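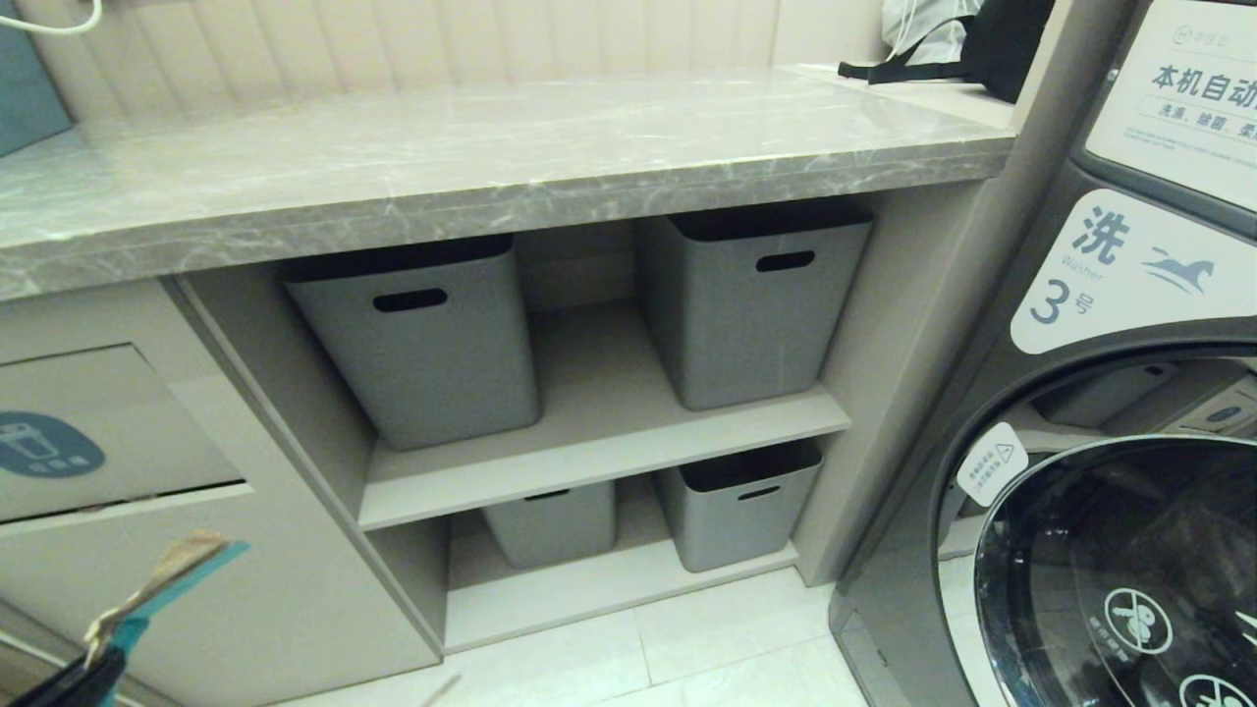

Commuter Services Desk, Eteo Township Transportation Department

Household Tips for People Who Bike, Walk or Ride the Bus to Work

Updated 14 March 2025

These tips come from residents and employees enrolled in the township's commuter program. Last year 261 people sent something in. We kept the ones that several people agreed on, and a few that were just sensible. Send new ones to Elaheh Ahmadpour at the Commuter Services Desk.

Rain gear

Hang a wet rain jacket on a wide hanger with the zipper open and the hood turned out. A hook by the collar loop leaves the shoulders bunched up and they stay damp overnight. Put the hanger over the tub or over a boot tray.

Wash rain jackets when they start to soak through at the shoulders. Most people wait too long. Read the care label, close all the zippers and Velcro tabs, and use a detergent made for waterproof fabric or a small amount of plain liquid soap. No fabric softener. Run a second rinse. If the label allows tumble drying, 20 minutes on low will help the water-repellent finish work again.

Rain pants can go in the same load. Reflective vests should be washed separately in cold water and hung up. Hot water and bleach both dull the reflective tape.

Shoes

Take out the insoles and stuff wet shoes with newspaper. Change the paper after an hour and again before bed. Do not set shoes on a radiator or in front of a space heater, since the glue in the soles can let go. Leather shoes need a little conditioner after they dry.

For road salt on leather, mix one part white vinegar with two parts water, wipe with a soft cloth, then wipe again with plain water. Test it on the heel first.

Grease on pants

Chain grease comes out of most cotton and blends if you get to it the same day. Rub dish soap into the dry fabric before any water touches it. Leave it for 15 minutes, rinse with warm water from the back of the cloth, and repeat. Check the spot before using the dryer. Once the grease has been through the heat it is much harder to remove.

Wool pants should go to a cleaner. Tell them it is bicycle grease.

A leg strap costs a couple of dollars and saves most of this trouble. The desk has them at the front counter while they last.

Lunch bags and bottles

Empty the lunch bag as soon as you get home. Wipe the lining with warm soapy water, rinse the cloth, wipe again and leave the bag open to dry. For a sour smell, sprinkle baking soda inside, zip it shut overnight and shake it out over the sink.

Insulated mugs collect odor in the lid gasket. Pry the gasket out with the handle of a spoon, soak it in hot water with a little dish soap, and let it dry before pressing it back in. Store mugs with the lids off.

Soup travels better chilled. Carry it cold in a screw-top jar, upright, and heat it at work.

The night before

Keep the bus pass, keys and work badge in one shallow dish. Charge bike lights and phone in the same place. One reader on the Flurkia Road route keeps a spare pass in the coat she wears least.

If you catch an early bus, measure the coffee and fill the kettle before bed. Boiled eggs keep a week in the refrigerator in the shell. Overnight oats keep four days.

Bikes indoors

Wipe the tires with a damp rag before bringing a bike into an apartment. An old bath mat under the wheels catches the rest. After a ride on salted streets, wipe the chain dry and put a drop of oil on each link, then turn the pedals backward and wipe off the extra. Do this over cardboard.

Hallways and stair landings in the Mirzaei Street buildings must be kept clear under the fire code, and that includes bikes.

Program notes

The program now has 2,307 members at 52 workplaces. Members who leave the car at home at least two days a week can claim the transit credit. Forms go to your employer's commute coordinator, not to us.

The bike lockers at the Studik Park-and-Ride are full. There are 68 of them, and the waiting list opens again in July. Please empty your locker and take the padlock with you when you give it up. Wet gloves left inside will mildew.

Paper copies of this page are at the front counter.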